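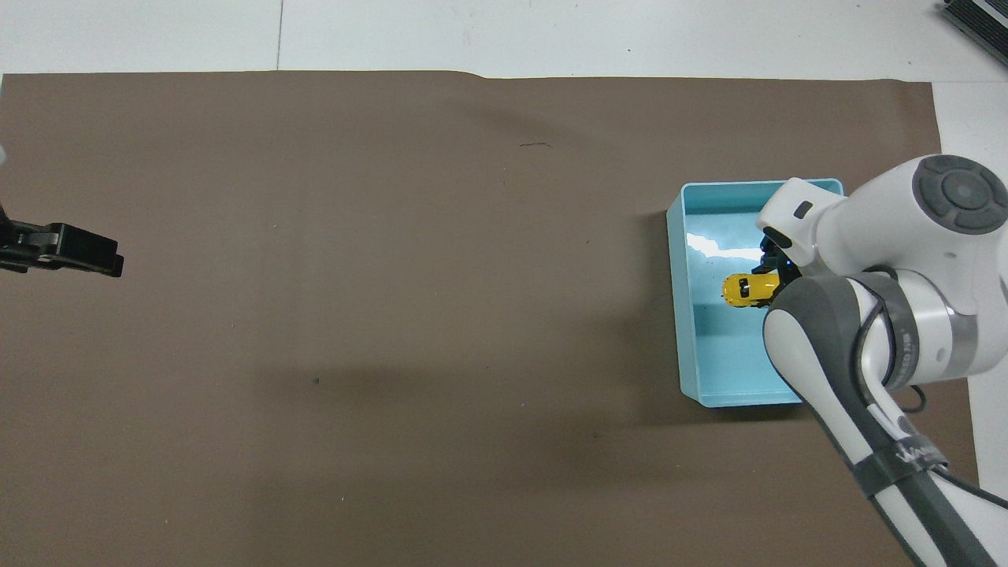
Brown paper laid over a white table.

Visitor Guides > Kiosk Setup
Last updated: November
3 min read

4. Loading the Regional Map and Travel Times

The Trullby visitor kiosk ships with a blank map. Before travelers can look up routes, you need to set your town as the home point and load the places around it. Allow 10 minutes for a small region. The kiosk must be connected to power and to your network.

4.1 Set the home point

1. Sign in with the manager code and open Settings > Region.
2. Tap Home Point and type the name of your town. The examples in this section use Ulness.
3. Choose the correct match from the list. Towns that share a name are listed with the county next to them.
4. Tap Save. The map redraws with your town in the center.

Note: The home point should be the visitor center or main square. If you pick the edge of town, walking times will come out wrong.

4.2 Add destinations

1. Open Settings > Destinations and tap Add.
2. Enter the place name, such as Pomport.
3. Select one or more ways to get there: car, bus, train, ferry.
4. Enter the road distance in miles. For Pomport this is 42.
5. Tap Save, then repeat for the next place.

The home screen shows up to 12 destinations. Any others go on the second page in alphabetical order. The kiosk stores 300 in total, including hidden ones.

Caution: Deleting a destination also deletes its photos and opening hours. To take a place off the screen for the winter, use Hide.

4.3 Check the travel times

1. Return to the home screen and tap each destination.
2. Compare the driving time with a route you know.
3. If a time is off, open the destination, tap Override and enter the correct figure.

Note: Bus and train times come from the timetable file (see Section 5). They stay blank until that file is loaded.

4.4 Print a test sheet

1. Tap Print on any destination page.
2. Check that the place name and directions fit on one sheet. Long names such as Pylypenko Memorial Gardens wrap onto a second line.
3. If the text runs off the page, set Paper Size to Letter and print again.

Section prepared by Amna Sial. Route checks by Sohail Orakzai.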